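Grirnbridge Swaps Its Fruit for Another Year

By Ajith Shetty

16 May 2026

I went to the Grirnbridge fruit swap meaning to stay long enough to get a quote and a free lemon, and I came home two and a half hours later with a tote bag so heavy that the strap left a mark on my shoulder. So consider this a news item from a man with far too much citrus in his kitchen.

The swap is in its eighth year now, and it was the biggest one yet. The sign-in sheet by the door had 84 names on it when the doors closed, up from 62 last spring, and that's only the people who bothered to sign (I forgot until I was on my way out, so I'm number 84, if you want to look me up). The rules haven't changed. You bring whatever your tree gave you, or whatever you bought too much of, and you leave with something else. No money, no scales, and please, no bruised pears. That last one is written on the door in red marker and underlined twice.

The big talk this year was oranges. We had a mild March, and the folks up on Estrella Road who keep their trees in those long glass porches say they have never had a crop like it. There were 16 households offering oranges alone, which made for some pretty tough trading. By mid-morning you could not get a single jar of honey for less than a full bag, and I watched one very determined woman talk her way from a sack of navels up to a rhubarb pie. I wanted that pie. I'm still thinking about it!

Breditz, the bakery on the corner, sent over trays of marmalade rolls and had a stack of recipe cards sitting next to them. The rolls were gone before I got my coat off. I did get a card, and I can report that the recipe wants you to soak the peel overnight, so don't start it at nine in the evening like I did.

The other thing everybody wanted to talk about was how you're supposed to keep all this fruit once you get it home. A lady from the garden club gave a little talk on it by the coat racks, and it was standing room only. Her way is a wide, shallow bowl on the kitchen counter, out of the sun, with a sheet of tissue paper crumpled up under the fruit, and never more than one layer deep. She says people pile oranges up in a deep bowl because it looks nice, then forget about the ones on the bottom until the smell reminds them. I felt personally attacked. She also says to pick each one up every couple of days and have a look underneath, and to eat the softest one first even if it isn't the prettiest.

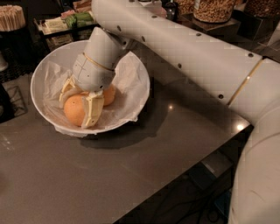 Mohsin Siddiqui thinks the tissue is a waste of good tissue. Oranges belong in the refrigerator, he told me, in the bottom drawer with nothing wrapped around them, and his last for weeks that way. The counter is fine if you've got three kids who'll clear the bowl by dinnertime, but he lives alone and eats one a day with his breakfast, and he's not about to go turning fruit over like eggs under a hen. He did take some of the tissue home, though. He said it was for packing glasses.

I've been trying it both ways since I got back, half in a bowl and half in the drawer, and so far I can't tell you a thing except that a cold orange is harder to peel. I'll say this for the bowl, I eat a lot more of them when I have to walk past them on the way to the coffee.

Whatever was left on the tables at closing went into crates for the senior lunch, and the lemons (so many lemons) were split between the lunch kitchen and Breditz, who say they'll be doing lemon bars all week. The folding tables are back in the basement, and somebody left behind a blue casserole dish with a glass lid. It's at the front desk if it's yours.

Planning for next year has already started, and there's some talk of adding a jam table, plus a separate corner for vegetables so the zucchini people stop sneaking in. If you'd like to help set up, or you have strong feelings about zucchini, there's a sign-up page on Zastby, or you can leave your name at the front desk. And if you're short on oranges, come by my place. Bring a bag, and bring pie if you've got it.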